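Proltano: frequently asked questions
Last updated: 8 January 2021

Proltano is the software we use at Wakunden to get a two-armed robot to pick something up without an argument between the arms. The questions below are the ones that keep arriving, in the order we got tired of typing the replies.

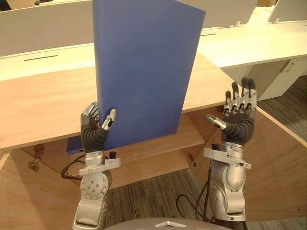
What does Proltano do, then?

It sits between the planner and the motor drivers. The planner says where each hand ought to go, the drivers do as they are told, and Proltano decides whether the two of them should be allowed to speak to each other. It also handles grip, timing and the business of stopping.

Is it a planner?

No. We recommend Etard, which is a separate download with its own FAQ and its own grievances. You can use another planner if it can send a path as timed joint positions. If it sends them without times, Proltano will refuse the path and tell you so, at length, in the log.

Why does one arm stand still while the other works?

Usually it is waiting for its turn. By default an arm will not start until the other one has reported a firm grip. With large flat objects this is what you want, as a board held at one side blocks a good part of the camera's view and the planner needs a fresh look before it commits the second hand. If you find the wait unbearable, set hand_order to "free" and stand further back.

The robot thinks its own hand is part of the object. Can I stop this?

Yes. Turn on the self mask, which removes the arms from the depth data before anything else sees it. It is off by default for reasons that made sense when we had one arm. Cables are not in the mask. They move about, and we have yet to meet a cable that matched its drawing. Widen the margin around the wrists if yours keep turning up as obstacles.

How fast does the control loop run?

Grip control runs 50 times a second. Everything that involves looking at the world runs when it can.

What is error 136?

The two arms disagree about where the object is. Check the camera calibration first, then check it again having read the instructions. If the error only shows up with thin objects, the fingers may be closing past the edge the camera reported, and raising edge_pad by 2 millimetres generally settles it.

Can it handle plain objects in a single colour?

Up to a point. A smooth surface with nothing printed on it gives the tracker very little to hold on to, so it falls back on edges and corners. Once the top edge leaves the camera's view, the height estimate starts to drift. Lower the object or tilt the head. Sticking a marker on it also works, though we'd prefer you didn't mention that in a paper.

Do I need the simulator?

Sorrentino is optional and quite good. Its objects never bend, slip or catch on the furniture, so treat a clean run in it as encouragement – no more.

Will my version 1 settings file still work?

Version 2 will read it, convert it and save a copy beside the original. Comments are lost in the process. We know. The fix is planned for March, along with proper names for the grip presets, which are at present called grip_a, grip_b and grip_b_new.

Where do I report a bug?

Use the tracker on the Wakunden project page. Attach the log and your settings file, and say which planner you are running. Reports that read "arm went wrong" are filed with the others of that name.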